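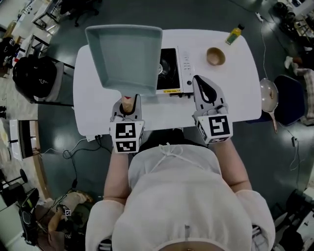
Kitchen station, seen from above. The left gripper holds the square pan over the table, the right gripper is open.

Nereo Kitchen Handling Set: README

Status: second release, July. The first release had wrong task names in one folder, please do not use it anymore.

What is in this set

The set has 1030 recordings of short kitchen tasks done by people with a gripper in each hand. Surkar prepares meals for company canteens, and the recordings are for the Nereo project, which wants to give some of the lifting and moving at the cooking stations to robot arms. There are 6 task groups:

lift_pan
place_pan
move_bowl
pass_bottle
clear_table
free_order

The group free_order has 182 recordings. In these the operator decides alone what comes first, so please do not mix them with the others when you measure the time per task.

How the work is done

The operator stands at a white table with rounded corners and works with both grippers. Usual objects are a portable induction cooktop, pans, a small bowl and a small bottle. The position of the objects changes between recordings. The white cubes on the grippers carry black marker patterns, and the position of each hand is calculated from them. When a cube is hidden for a long time, the recording gets the mark "lost" in the index file. We left 226 recordings with this mark in the set. Some users asked for them.

What changes for the kitchen staff

We were asked to write this part by the people of the Quintero kitchen, where the first arm will be installed. Their work will not stay the same, and we think the users of the data should know it.

The arm is planned for lifting and placing pans at two stations of the early shift, which starts at 5:30. Seasoning, tasting and deciding when a dish is ready stay with the cooks. One cook per shift will also watch the arm and stop it when needed. This is a new duty and it must be paid as one. At the time of this release the pay question is still open.

Several cooks recorded tasks for us during their paid hours. They told us that the grippers make the wrist tired sooner than a normal pan handle does. For this reason a recording session is now limited to 40 minutes.

Not allowed

Do not use the recordings to compare the speed of single workers. The operator numbers were removed from the index file, please do not try to rebuild them.

Known problems

In place_pan the end time is sometimes set too early. A corrected index is in preparation at Hundau, who keep the files.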